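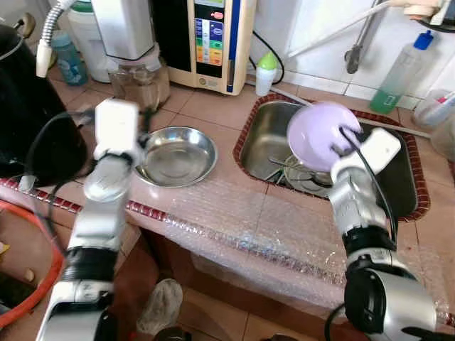
Zweiarm-Anlage am Spülbecken: Kabel am rechten Unterarm scheuert

r_samarakoon
17. September 2021
Hallo zusammen, wir betreiben bei Listska zwei Arme an einer Küchenzeile, Aufgabe ist Geschirr aufnehmen, über dem Becken drehen, ablegen. Das Greiferkabel läuft rechts in einer Schlaufe außen am Unterarm entlang. Nach 300 Betriebsstunden ist der Mantel kurz hinter dem Greifer angescheuert, links sieht alles noch gut aus. Wie führt ihr das Kabel? Kabelbinder hatte ich schon, die wandern.

Petkov_Service
Schlaufe zu lang oder zu kurz? Fahr die Endlage des Handgelenks von Hand an und schau, wo das Kabel anliegt. Bei uns waren es 60 mm zu wenig, dann zieht es bei jeder Drehung über die Gelenkkante.

anwara_c
Kabelbinder direkt auf dem Mantel würde ich gar nicht nehmen. Klettband, zwei Stellen am Unterarm, dazwischen lose. Am Gelenk selbst nichts befestigen. Und die schwarzen Gummimanschetten gleich mit kontrollieren, die bekommen am Becken Spritzwasser ab. Wir wischen sie nach jeder Schicht trocken und tauschen sie bei 800 Stunden.

Obaidul_A
800 ist mir zu lang. Spülmittel macht manche Gummisorten hart, ich hatte Risse nach fast 300. Lieber nach Zustand tauschen.

anwara_c
Kommt auf die Manschette an. Unsere sind aus Silikon.

r_samarakoon
Danke. Endlage gerade angefahren: Wenn der Teller mit der Unterseite nach oben steht, liegt das Kabel stramm. Also zu kurz.
Zweite Frage - an der Vorderkante der Arbeitsplatte haben wir Luftpolsterfolie, damit die Arme beim Anfahren nichts abschlagen. Lasst ihr so etwas dauerhaft dran?

Obaidul_A
Nein. Die Folie verrutscht, und dann hängt das Kabel vom linken Greifer irgendwann darunter. Kantenschutz aus Schaumstoff, aufgeklebt, fertig.

Petkov_Service
Sehe ich anders. Zum Einfahren ist Folie völlig in Ordnung, man sieht an den geplatzten Polstern sofort, wo der Arm anstößt. Mit Klebeband sichern und bei jedem Wechsel prüfen. Wichtiger wäre mir, den Arbeitsraum in der Steuerung enger zu setzen. Wir haben 100 mm Abstand zur Kante eingetragen.

r_samarakoon
Mit 100 mm komme ich nicht mehr an die Schüssel neben dem Becken. Ich probiere es mit weniger und langsamer Fahrt. Neues Kabel ist bestellt, Klett liegt hier.

anwara_c
Nach dem Kabeltausch den Greifer neu referenzieren, sonst stimmt die Öffnungsweite am Tellerrand nicht.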